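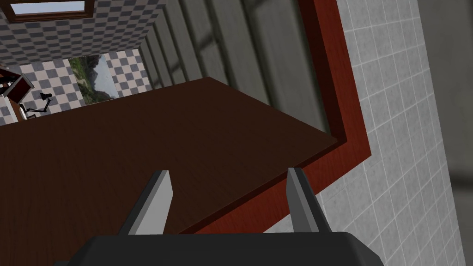

Zokura Calf Feeder: Frequently Asked Questions

What is the Zokura?
It's a towable milk feeder for calves, built in our workshop at Wirkness. You mix, haul and feed from the same tank, so there's no more lugging buckets across a muddy yard!

How many calves can I feed at once?
Up to 20 on the standard model. The small one, the Jiang, has nine teats and suits lifestyle blocks or a sick pen.

Can I tow it behind a quad?
Yes, and most of our farmers do. Go easy on hills with a full tank, and check your bike's tow rating first. If your track is really steep, half fill it and make two trips.

How do I clean it?
Rinse with lukewarm water right after feeding, then wash with hot water and your usual dairy detergent. The teats pull out by hand (we love this part, no tools!) and go in a bucket to soak. Leave the lid off so everything dries.

Will it work with milk replacer?
It sure will. Whole milk, replacer, colostrum, all fine. Replacer needs the mixing paddle, which comes with every standard feeder and can be added to a Jiang.

My slow drinkers get pushed off. Any ideas?
Fit the divider bars, and try a slower teat for the greedy ones. Grouping calves by drinking speed makes a huge difference too, and it's kind of fun working out who belongs where.

What does it cost?
The standard feeder is $2855. With divider bars fitted it's $2891. Ask us for a price on the Jiang, as it depends on the wheels you pick.

Where can I see one?
We keep a demo feeder at the Prukholm store, and you're welcome to hitch it up and take it around the yard. Call ahead in May, when it's often out at field days.

Do you sell spare teats?
Yes, singly or by the bag. Old-style teats from the first feeders still fit.

Page updated August 17, 2020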